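科迪斯双臂吧台套件进入第二轮评测
设备评测组通讯 九月号

应会员单位要求,本组自九月起对科迪斯(Kidis)公司推出的双臂吧台套件开展第二轮评测。该套件面向酒店大堂吧、会议茶歇及小型餐饮场所,由两条桌面机械臂、一套动作编排软件和一年期上门维护服务组成。首轮评测侧重安装条件与用电安全,结果已刊于上期通讯。本轮评测转向实际操作,内容限于冷饮调制中的取冰、量液、注杯三个环节。

评测沿用首轮的台面布置,以高脚葡萄酒杯为承接容器,冰块盛于浅口碗中,量液使用双头量酒器。上述器具均属餐饮场所常用规格,未为机械臂加装专用把手或定位槽。

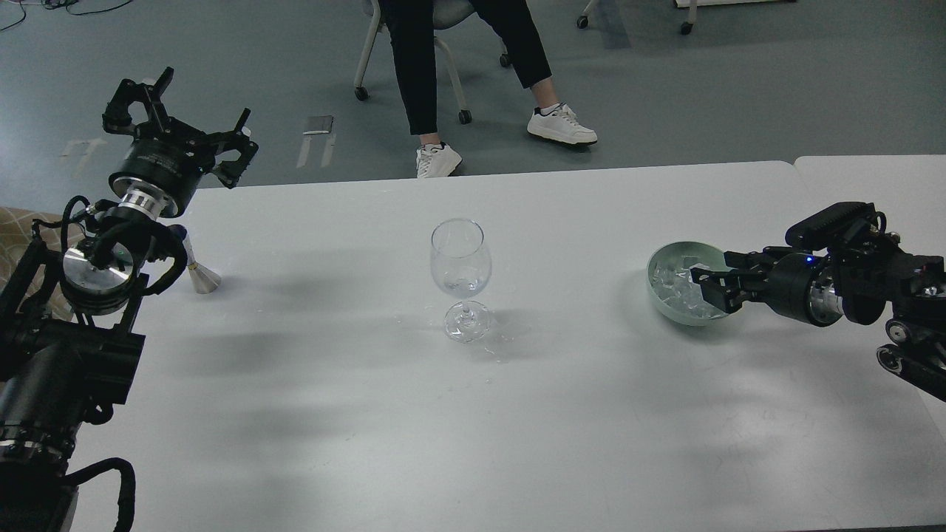 套件的动作编排采用示教方式。操作人员先以手动方式引导机械臂完成一遍流程,再由软件分段保存,供日后调用和修改。负责本轮记录的洛伊克·贝纳尔(Loïc Besnard)在评测笔记中指出,分段保存便于单独调整某一动作,例如更换杯型后只需重录与杯口高度有关的段落,其余段落可以保留。软件界面目前提供法文和英文两种版本,中文版尚待供应方确认发布时间。

三个环节之中,取冰的难度最高。冰块形状不一,相互挤压,夹爪每次接触的位置都有差别。供应方建议将单次取冰量设为下限,并在流程中预留一次补取。评测组采纳了这一设置,同时要求软件在补取后仍未达到要求时暂停并提示人工处理,不得自行反复尝试。
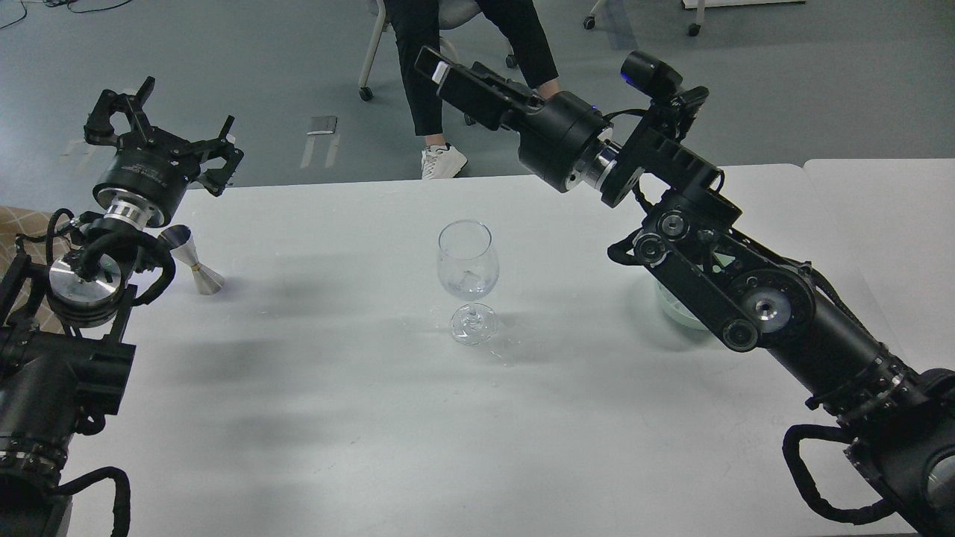 双臂套件台面布置:高脚杯居中,左侧为双头量酒器。

关于台面清洁,评测组有以下意见。注杯与取冰过程中的滴洒难以完全避免,现有流程没有设置擦拭环节,须由值班人员定时处理。机械臂底座周围线缆较多,建议使用单位在安装时一并订购线缆护套,并将插座设于台面后方。说明书中有关接触食品部件的拆洗章节篇幅偏短,仅列出拆卸次序,未说明清洗剂种类及干燥时间。本组已书面提请供应方补充。 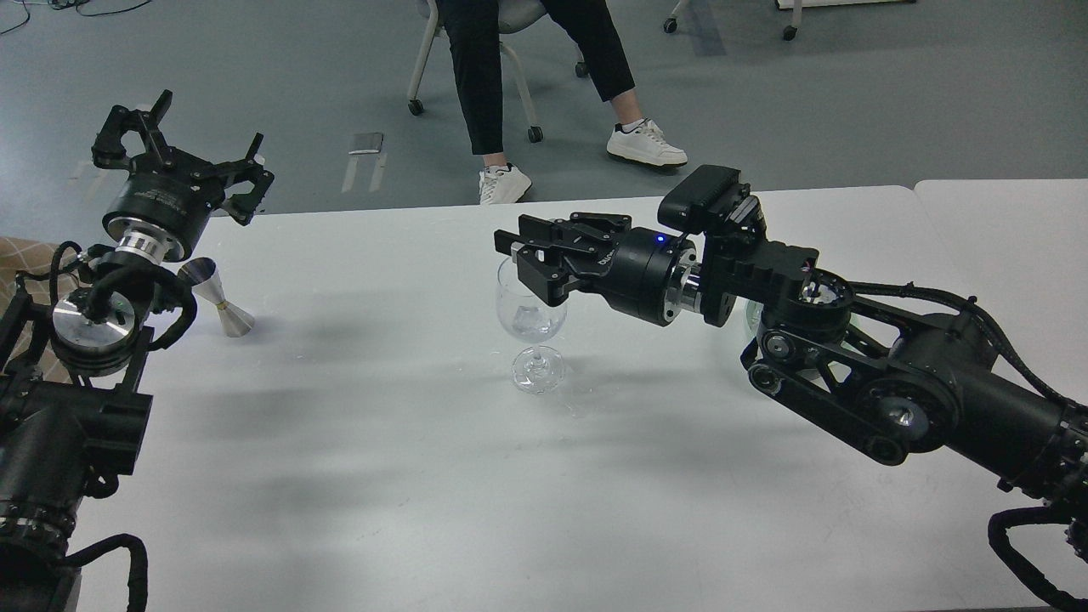 在服务方面,套件的维护工作由博德里(Baudry)公司承接。合同规定,报修后4小时内远程响应;需要到场的,于次一工作日派员。评测期间,本组就夹爪校准问题提出过一次报修,对方以远程方式完成指导,用时在合同规定之内。维护合同期满后可以续签,每月费用为581欧元,含易损件更换,不含运输。选择加装称重底盘的单位,另须一次性支付870欧元。称重底盘可使软件依据杯中重量判断注液是否到位,对出品一致性要求较高的单位可予考虑。

就适用范围而言,评测组认为该套件目前适合品种固定、客流平缓的场所。其动作速度低于熟练调酒人员,在高峰时段不宜单独承担出品任务。两臂之间的配合由软件统一调度,一臂作业时另一臂通常处于等候位置,由此产生的等候时间在整个流程中占有相当比重。供应方表示,下一版软件将允许部分动作并行,届时本组将视情况补充测试。
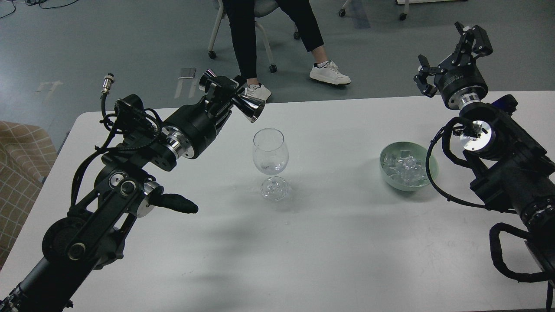 福斯蒂娜·勒布朗(Faustine Leblanc)来函表示,她所在单位更关心人员培训的负担。吧台员工流动较快,如果每次换人都要重新学习示教操作,套件节省的工时便会被抵消。她希望评测报告能够单列培训所需时间,并区分日常操作与流程编排两类岗位。

评测组接受上述意见,将在正式报告中增列培训一章。经与供应方商定,日常操作培训安排为2小时,流程编排培训另行开班,由塔里克·谢哈塔(Tarek Shehata)负责联络。已订购或有意试用的会员单位,可向本组秘书处索取报名表及合同范本。正式报告定稿后将分送各会员单位,首轮评测所附的安装条件清单继续有效。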